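I finally did the thing where you write down every subscription you pay for. November 2025, one pot of coffee, twelve months of card statements. Thread, mostly so I don't let it slide again.

Total for the year was $1,464. My guess going in was half that.

Biggest one was Clerkeo, the bookkeeping app, at $555. I signed up when I was still doing freelance invoices every week. I send maybe two a month now. A spreadsheet can handle that.

Second was Lekska, the meal planning one, $258. We use it. The shopping list part alone saves us a trip most weeks. Keeping it.

The rest was small stuff. Cloud storage on an account I forgot I had, a crossword app, a magazine I read at the dentist anyway.

How I did it, for those asking. Downloaded the statements, sorted by merchant name, deleted anything that showed up only once. Yearly charges slip past that, so I went through the deleted rows again at the end. Found two that way. 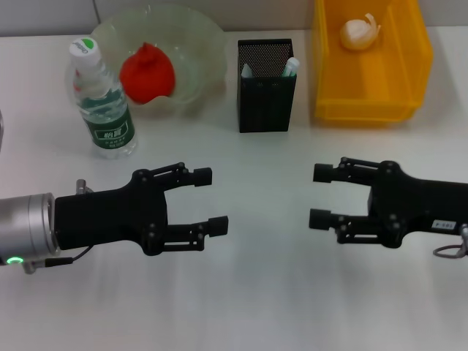

Search your email for "your receipt" and "renewal" too. Charges that go through a phone app store all show up under one name on the card, so the statement won't tell you what they are.

Canceling Clerkeo took four screens and a survey. Export your records first – the download button goes away once the plan ends. I kept PDFs of every invoice plus one big CSV.

Plillex was easier. One button, confirmation email in a minute. They offered me three months at half price on the way out and I said no. I hadn't opened it since February.

Someone asked about sharing plans. We already split Lekska with my sister's house, so the $258 is our half. Still fine with it.

New total for next year should be $771 if nothing goes up. Something will go up.

I put every renewal date on the kitchen calendar, one week early. Paper one, by the fridge. Phone reminders I just swipe away.

Next is the phone bill. There's an insurance line on it for a phone I traded in. Will post when I get through to them.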